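The stop that was not a fault

In October a tabletop arm on one of our evaluation cells stopped halfway through a pick, held its position, and reported nothing wrong. The controller was in its normal running state. The status light was the color it shows in its normal running state. The log had no error entry. The arm simply stayed where it was until Wendelin Mösli noticed, 25 minutes later, that the episode counter had not moved.

The cause was a cable. The external loop that feeds the wrist had worked its way down the arm over a long run of episodes and caught behind one of the link covers. When the wrist rotated, the loop went tight. The force estimate rose, the compliance layer did what it was configured to do and gave way, and the motion planner kept asking for a target that the compliance layer kept declining to reach. Each of the two was operating within its limits. Neither had a reason to raise a fault, so neither did.

I have read the incident note that went around afterward, and I disagree with most of its conclusions. It recommends a shorter cable, two extra clips and a daily visual check. The clips are cheap and I would fit them too. My objection is to treating the routing as the whole story. A cable that snags is an ordinary mechanical event and will happen again on some arm, in some pose that was not tried at setup. A controller that can sit in a stalemate for 25 minutes and describe itself as healthy is a design defect, and the note gives it one line near the bottom.

Consider what the operator had to go on. The Naltis supervisor we run has three top-level states: idle, running and faulted. A stalled arm under compliance is in the running state by definition. There is a following-error value in the telemetry, and it was high for the entire stall, but it is compared against a threshold only when compliance is off. This was done on purpose, years ago, because contact tasks produce large following errors in normal use and the nuisance stops were driving people to disable the check altogether. I understand that decision. I would have made it at the time. But the replacement for the check was supposed to be a progress timer, and the progress timer was never written.

A progress timer is not a sophisticated device. It asks whether the distance to the current target has decreased by some minimum amount within some window. If it has not, the arm goes to a protective stop and a person is told. At Gostden we ran one with a window of 60 seconds on a sorting cell and later cut it to 2 without a noticeable increase in false trips. The tuning took an afternoon.

The usual argument against this is that small collaborative arms are safe to stall. The torque limits are low, the padding is decent, and a person who bumps into a stationary arm will come to no harm. All true, and all beside the point. The hazard is in what people do next. An arm that is not moving and shows no fault looks finished. Someone reaches in to straighten an object or free the cable. The moment the cable comes loose, the resisting force disappears, the planner still has its target, and the arm completes the motion it has been trying to make for 25 minutes. Even at low torque, a wrist that starts up next to a hand is a bad surprise, and with a heated tool or a blade in the gripper the torque limit offers very little protection.

Wendelin pressed the stop before touching anything. The incident note calls this "correct procedure followed." I would call it a habit of his. The written procedure tells the operator to stop the arm before clearing a fault, and there was no fault to clear. A newer operator reading the same page could have reached in and been in full compliance with it.

There is a second problem with leaning on the daily visual check. Cable position is a moving quantity. A loop that hangs clear at the home pose may lie across the work area with the elbow down, and how it lies depends on the poses before it. Checking at home tells you about home. If there is to be an inspection, it should be done at the extremes of the actual task, with the wrist at both ends of its rotation, and again after 500 episodes or whatever interval the wear data supports. Our check sheet has a single box marked "cables OK."

Stikano, who supply our clips, will sell you a spring-loaded retractor that keeps the loop off the table. It works well and I recommend it for any cell with loose objects in reach. It does nothing for the state machine. My request to the supervisor team is therefore limited: write the progress timer, add a fourth state called stalled, give it its own light, and change the procedure so that the stop comes before any hand enters the cell, whatever the screen says.

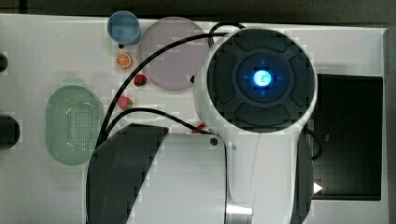
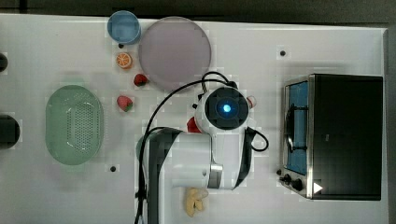 Kitchen-object cell, arm over the table with a black cable looping out to the left of it.

Denise Bunting wrote in to say that the fourth state is a mistake. Her cell at Ashworth added one, and the operators learned to clear it from the pendant without looking up, much as they had once done with following errors. She would route a stall straight into the existing fault state, with the same reset at the cell door, and accept the extra walking. On the progress timer she agrees, but she wants the window set per task, with the value printed on the check sheet where the operator can see it.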